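Progress report, Clistville site
October 22, 2022

Hi Dougal,

You asked for something you could pass along to the people at Naltent without having to translate it first, so I'm writing this the way I'd tell it to you over coffee. The numbers are in the spreadsheet Fergus sent. This is more what it's been like.

The short version is that we're behind on the arms and ahead on the people, and I'd take that over the other way round any time. Both stations have been up since August. The food handling practice runs (toy food for now, real food when Donnie signs off on it) take up most of the day, and the towel folding gets whatever hours are left. We had planned on 1,000 practice runs by the end of this period and I'm afraid we didn't make it. A good chunk of the lost time was a cable that kept snagging whenever the right arm swung back, and we ran slow for 12 days until Iker rerouted it. He also wrote up the fix with drawings, which I'm attaching because the Sutherland site has the same mounts and will run into the same thing.

Now the part you really wanted to hear about. When we started, I had 18 people on the prep side and pretty much every one of them figured the arms were there to replace them. I can't blame them! The first meeting was rough. Benedito asked me straight out whether he should be looking for another job, in front of everybody, and I didn't have a good answer ready. What I told him was that the grant pays for hours and training and that no position goes away during the grant. He wrote that down and asked me to sign it, so I did. It's taped up inside the supply cabinet now.

Since then he's moved over to running the stations three days a week, and he's very good at it. He knows how things ought to be picked up. The engineers kept wanting the gripper to come in from the top, and he kept telling them you'd never grab something that rolls that way, you'd come at it along its length. They tried it his way and it's been our standard approach ever since. I'd like to see that kind of thing show up in his pay, and I've put in for a new grade called station lead. HR hasn't answered yet. If you could nudge them, I'd be grateful.

Not everybody is happy, and I don't want to paint it prettier than it is. The resets are dull. Somebody has to put everything back where it started between runs, over and over, and people who used to move around the kitchen and talk all shift are now standing at one table. We had a couple of sore backs and a lot of grumbling about it. So we went to one-hour turns – nobody resets for longer than that before switching back to prep – and the grumbling dropped off. I also bought two anti-fatigue mats out of the small equipment line, which I hope is okay.

Training is going fine. We've spent 176 of the paid training hours, and I'd like to carry the rest over into next period. Several of the evening crew haven't had a turn at all yet, mostly because Iker works days and he's the only one cleared to teach the stop and restart procedure. Donnie has offered to get certified so we can cover both shifts.

Three things I need from you:

The Narkell maintenance contract needs a signature before it lapses.

The station lead grade, as above.

A yes or no on moving the second table closer to the windows. The crew wants it, Fergus says the power is there, and I don't see a reason to say no.

Next period we want to bring in the evening crew, catch up on the run count and start on trays, which Benedito thinks will be easier than towels. I have my doubts, but he's been right more often than I have. Come by and see us if you get the chance, mornings are best.
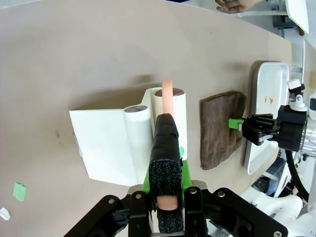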